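Stick Work

By the time I got hired at Totex I had been fired from two places, and both times it was for talking. So you can imagine how I felt when Branislav Urban walked me down to bay 5, pointed at the arm, and told me the job was to hold the handles and narrate.

"Narrate what?" I said.

"Everything. What you're doing, what you're about to do, when you mess up. Especially when you mess up."

I could have kissed him. (I didn't. He's a very buttoned-up man, and he had a sandwich.)

The project was called Tira. You put your hands in these two grips, the arm did what your right hand did, and every second of it went onto the servers in Briltinstead so that someday the arm could do it without you. One full try was an episode. My task was memory: pick up the stick, bring it over the slots, line it up, press until it seats, let go. Then take it all out and do it again. Asadi, on the bench next to mine, had screws. We all felt bad for Asadi.

My first week I was terrible. I chattered the whole time and my hands chattered right along with me. I dropped sticks into the drive cage, I bumped the fixture, I once got the gripper hooked on a cable and said a word that is now, I guess, training data forever. Branislav listened to that one twice with his eyes closed. "Keep it," he said. "It's a good recovery."

And that was the thing that got me hooked, really. He wanted the recoveries! Anyone can give you a clean one, he said, but the arm's going to be off by a hair most of its life, and somebody has to show it how to be off by a hair and come back. My mother would have paid good money to hear that said about me. 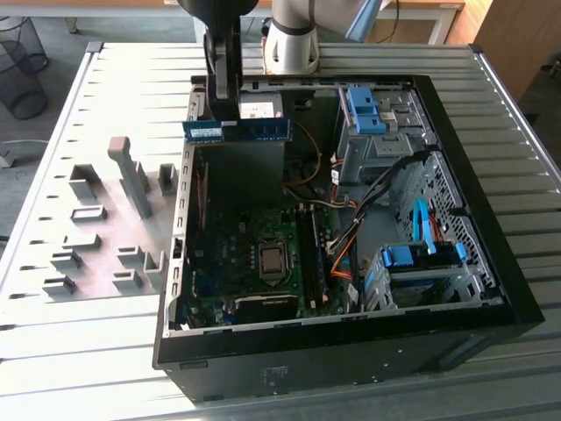

Blue stick, over the top of the case, still a ways to go to the slots.

I got good somewhere in January. My elbow learned it before I did. I'd be telling the microphone all about my sister's wedding, then "okay, tilting left a little, little more, now down," and back to the wedding, and the stick would be in. Branislav asked me one time whether the wedding was strictly necessary. I said I didn't know, was it? He thought about that much longer than I meant him to, and then he wrote something on his clipboard.

Episode 3,479 was my last. They'd told us they were going to let Tira try on its own that afternoon, and everyone drifted over to bay 5 with their coffee, even Asadi, who had 28 screws waiting and didn't care. I sat on my hands. It felt wrong to be that close to the grips and not hold them.

The arm came in over the case and stopped. It just hung there, and I knew that stop. It was my stop, the one where I'd lose my place in a story and have to figure out where I was. Then it tilted left a little. Little more. It went down, missed the slot by a hair, and I swear the whole room quit breathing. Up again, over, down.

You could hear the click from the doorway.

People clapped, and somebody slapped Branislav on the back, and he looked like he'd been handed a baby. I clapped too. But I was also thinking about that stop, and about how many of those I'd put in there without ever deciding to, and what else had gone in with them.

"Does it have the talking?" I asked him, once the others had gone back to their benches. "Like, in there somewhere?"

"In a manner of speaking," he said, and he opened his sandwich and gave me half.

On Monday they moved me to cables.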